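Courses > Handling Paper > Handout 3: Crumple and Smooth

Welcome back, everyone! Last week we folded, and folding is a tidy business. This week we crumple, and I'd ask you to take it every bit as seriously (Adelmo Valentini, who taught me at the old Sowerby rooms, gave it a whole term).

Start with one sheet of tan wrapping paper, the thin kind from the Turnen roll. Gather it from the corners into your palm, turn it a quarter, and press gently. Then turn and press again, 11 times if you have the patience. Don't squeeze hard – a hard ball is all surface and no folds, and you'll have nothing to draw afterwards.

Put your ball down on a bare table and leave it for 90 seconds. Paper has a bit of spring in it and most balls will open a little, some quite noisily. Then look for the ridges first and the dark creases second. The colour shifts more than you'd expect, even in plain brown paper, and a white tabletop helps you see it.

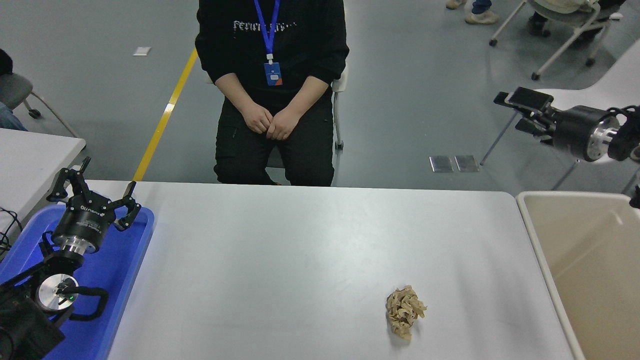
Fig. 1. Tan paper, loosely crumpled, on a white table. Note the darker creases between the ridges.

For Tuesday: make three balls of differing tightness and draw each one in pencil, no outlines please. Then smooth one flat again with the side of your hand and keep it, as we'll need it for the rubbing exercise. Reading is page 173 of the course book.

Comments

Maree: Does baking paper work? Mine keeps springing open.

Tutor: It's a bit slippery, Maree – try an old lunch bag!

Col: Did all three on the bus. Favourite homework so far.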